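Stemo Portable Voting Station
Wokcombe Election Equipment
Home > Polling place > Voting stations

Page updated September 18, 2019

Stemo is our folding voting station for town elections, recall votes, school board races and any other ballot that has to happen in a room built for something else. We have been working on it for a long while and we're really pleased with this version! 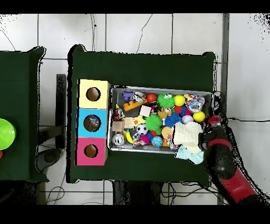
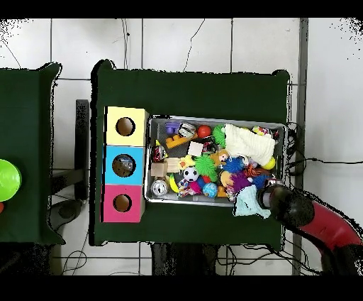
Tray of toys and the yellow, blue and pink boxes on the green tablecloth.

What it is

A Stemo station is a writing shelf with high privacy wings on both sides, a locking ballot box that slides in underneath, and a carry case for the whole lot. The shelf sits at standing height or drops to seated height with a lever on the left leg (you don't need tools, and you don't need to take the box out first). The seated position leaves open space below for a wheelchair, and the lever can be worked with one hand.

The ballot box holds roughly 2,000 folded paper ballots. The slot has a sliding cover that takes a standard numbered seal, and there's a second seal point on the rear door, so you can close up for the night and check both in the morning.

What's new this year

The wings! Poll workers in Stoldale used the old model for their August recall vote and told us the wings wobbled whenever somebody leaned on the shelf to write. They were right. The new wings lock into a groove that runs the full depth of the shelf, and they stay put. They are taller at the back, too, so a person standing in line behind the voter sees a plain gray panel and nothing more.

We also changed the feet. The old rubber caps came off in the case and got lost, so the new ones screw on.

The lamp is the part we get most excited about. It clips to either wing, runs all day on one charge, and gives a soft, even light with no glare on glossy ballots. Church basements and gym corners are dark places to read a long ballot measure, and this makes a big difference.

Specifications

Setup time: 3 minutes for one person
Weight in case: 16 kg
Shelf surface: wipe-clean, matte gray
Ballot box: steel, two keys, two seal points
Lamp: included, with charger
Case: wheeled, stacks flat

Works with

The Kļaviņa screen fits straight onto the back of a Stemo and turns two stations into a back-to-back pair. If your hall is narrow this is a lovely way to use the floor, and the screen folds into the same case. Older Wokcombe ballot boxes fit the new shelf as well. Older wings don't, sorry.

Price and ordering

Stemo station, complete: $1,895
Kļaviņa screen, spare seals and extra lamps are priced on the parts page.

Clerks' offices can order on account. Please check your state's rules on ballot box seals before you order, as some states want a particular type, and tell us which one when you write. We'll fit the right bracket at no charge.

Rentals are available for a single election, including runoffs called on short notice. The rental sets are the same new model with the same lamp.

Related: Seals and tags | Line markers | Curbside voting signs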